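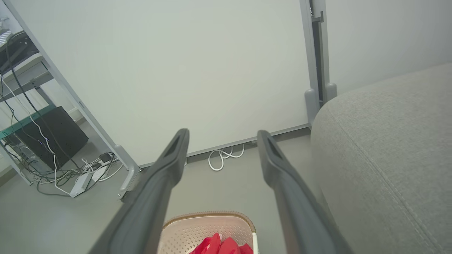
The gripper open over the pickup basket, shelf corner of the workshop

Lirkton > The workshop > About us

Print this page | E-mail this page

About Lirkton

Lirkton is a shared workshop in Winside where people build robots for their own homes. We have one long-running group project, an arm called Kesetell, and a changing crowd of smaller builds going on beside it. You don't need to be an engineer to join in. Most of us weren't when we started, and a few of us still have to look up which way round a diode goes (it's on the wall by the sink now, in big letters).

How it started

Dariusz Wieczorek wanted an arm that could pick things up off the floor for his mother, who has trouble bending. He built the first version on his kitchen counter and ran out of counter in a month. Blagoje Kovačević had a lathe, a spare room's worth of motors and a lease on the old Verbeke print shop, and the two of them moved in together with 2 folding tables and a kettle. By June there were six regulars and we had to put a sign on the door so the mail carrier knew what we were called.

The Verbeke name is still painted over the loading door. We like it and we're keeping it.

What we're building

Kesetell is meant to do one job well: tidy up small stuff from the floor and put it in a basket. Socks, bags, dish towels, the TV remote. Soft things are so much harder than hard things! A block stays where you left it and a T-shirt has a new shape every time you touch it, so we spend whole evenings on cloth and nobody seems to get tired of it.

The gripper has been redrawn more than any other part. The current fingers are long and dark gray, rounded at the tips, with a narrow slot near the end of each one. The long reach lets us get down into a basket without the knuckles bumping the rim, which the old stubby pair did constantly. There's a small camera at the wrist looking out along the fingers, and we do nearly all our practice from that view. It took some getting used to - you catch yourself leaning sideways in your chair to see past a fingertip - but it means the arm and the person driving it are working from the same picture.

We practice in ordinary surroundings on purpose. Gray upholstery, a rolling whiteboard, table legs, and a lot of cable on the floor. A home has all of that (okay, maybe not the whiteboard), and we'd like Kesetell to learn what to leave alone as well as what to pick up. Coiled white cable against a pale floor is our current favorite problem. 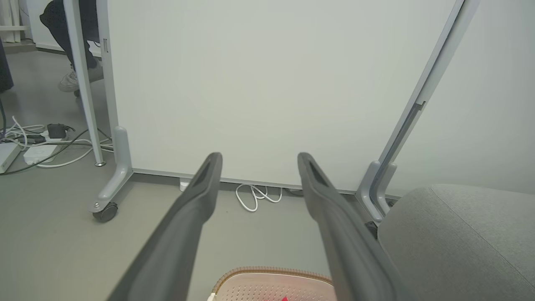 Coming to build with us

Open evenings start at 6 and go until people get hungry. Bring your own project or ask for a job on Kesetell. New people usually begin by driving the gripper by hand for a while, then move on to wiring, printing parts or code, whichever they liked the sound of. Closed shoes please, and tie back long hair near the lathe.

Members get a shelf, a key after 2 months, and use of all the tools. If you only want to come by and look, that's free and you'll probably be handed a screwdriver anyway.

Dariusz looks after the arm and the software. Blagoje looks after the machines and will happily teach you to use any of them. Ask for either one at the loading door, and knock loudly if the lathe is running.

Last updated: June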